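February 3, 2021

If you work anywhere near a simulated gripper, you'll want to know that the Kuleslow group put out the new version of its house rules for simulated handling tests this week, and I've been up way too late reading it. It's only seven pages! The last version ran so long that I printed it, lost the middle, and never missed it.

The big change is about starting positions. Until now a lab could say "gripper open, object nearby" in its test report and leave it there. Under the new rules you have to give the opening of the fingers and the position of the object before the first move, and you have to publish views of the open gripper along with your scores. I love this. I've spent whole afternoons trying to repeat somebody's result from Mandagi's shared task set, only to find out that their object started in a much friendlier spot than mine did.

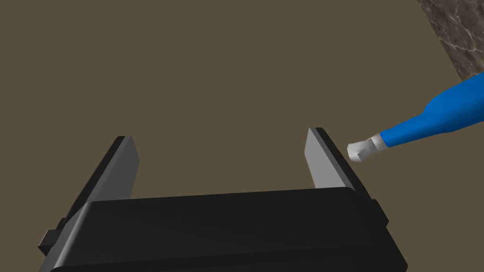
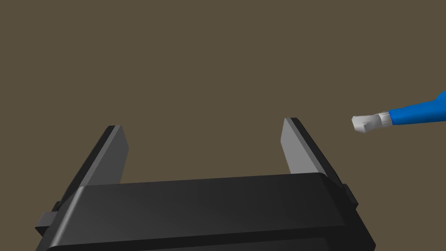
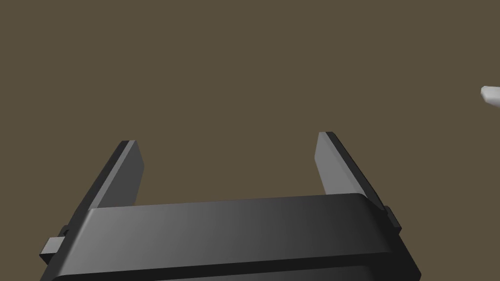

Simulated gripper, fingers open and nothing between them.

The second change is going to annoy people, and I'll admit it annoyed me for a minute. You can't drop failed runs anymore. Brekton, which tried out the draft over the winter, ran 495 attempts and filed 487 of them under the old habits, with the other eight tossed as "bad starts." The new text says a bad start is a run like any other and goes in the table with a note next to it. Fair enough (I've tossed a few of those myself, and I always felt a little guilty about it).

There's also a short section on contact. If the gripper touches the object before the fingers begin to close, the report has to say so. Nurine's tools already log this, so folks on that setup won't have much to do. Everyone else gets a small script with the rules, and I had it going in less time than it took my coffee to brew.

What I don't see is anything on lighting or surfaces. A plain background is a whole lot easier on a vision system than a busy kitchen counter, and I'd like to see reports say which one they used. The group's cover note says two more sections are being written, so maybe that's one of them. I sent in a comment anyway.

The rules take effect in March. Results turned in before then can stay in the old format, but anything you resubmit has to follow the new one, views and all. I have three old reports to redo, and I'm starting with the shortest.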